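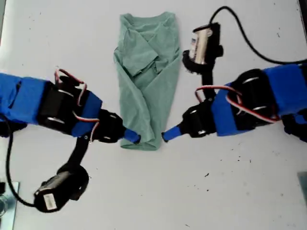 How do I convert a metered well test to a 24-hour oil rate?
Multiply the net oil volume by 24 and divide by the test length in hours.

Before the test
Route the well to the test separator and let it flow for 2 hours. Discard these readings. At Drundstead the bypass valve must be fully closed.

Calculation
1. Record the gross liquid volume in barrels. The Nallow pad sheet gives 100.
2. Multiply by the water cut, 38 percent, to get 38 barrels of water.
3. Subtract. Net oil is 62 barrels.
4. For a test of 12 hours, the daily rate is 124 barrels.

Enter the rate in Breltotia under Well Tests. Repeat any test in which separator pressure drifted by more than 2 percent.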